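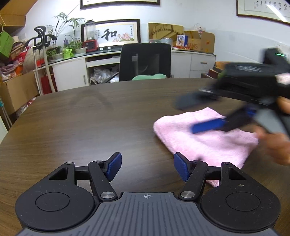

Unit 6. Folding Small Pile Cloths

6.1 Scope

This unit covers cloths with a raised or fluffy surface, folded on a flat table. Flat-woven towels are covered in Unit 2. The pink cloth on the dark wooden table is used as the reference throughout.

6.2 Starting state

A cloth is "loosely spread" when most of its area lies in one layer but one or more edges are still turned under or over. The left edge of the pink cloth is rounded and folded, and soft creases cross the surface. The corners point in different directions. Record this as state L in the worksheet.

6.3 Finding the corners

Pile hides the hem. Locate corners by outline first, then by touch. A rounded outline usually means a fold; a point usually means a true corner, although a sharp diagonal fold can give the same shape. Lift a doubtful point slightly and check for a second layer.

6.4 Flattening

Open the folded edge before pulling on any corner. Pull outward along the table surface and keep the lift low. Shallow folds left in the middle can be pressed out with the flat of the hand. Do not stretch the cloth to remove a crease. Pile fabric recovers slowly and the edges will no longer match.

6.5 Folding

Bring two adjacent corners to the opposite two. Align the edges, press from the fold outward, then turn the cloth a quarter and repeat. Bulk increases quickly with pile, so 2 folds are the limit for this size. Stack with the closed edge facing out.

6.6 Worksheet

Use the Salten sheet, code 839. Enter the starting state, the corners found by touch, and the finished shape. Allow 40 minutes for the full set.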